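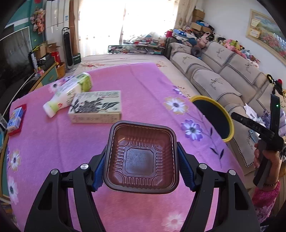 What do you do with the little plastic trays out of pastry boxes? Rinse them, stack them, use them in drawers for hair grips and buttons.

Shagufta Kiani says I've got a problem. I've got 14 of them, Shagufta, it's a collection!

Table's next. The flowery pink cloth stays on, I love it too much.

The cream box with the leaves on top is staying as well, far too pretty for the bin.

Plush toys on the back of the sofa: tomorrow. Maybe.

Last updated: June

Recent posts
Boxes up by the ceiling, round two
Skamis drawer dividers, worth it?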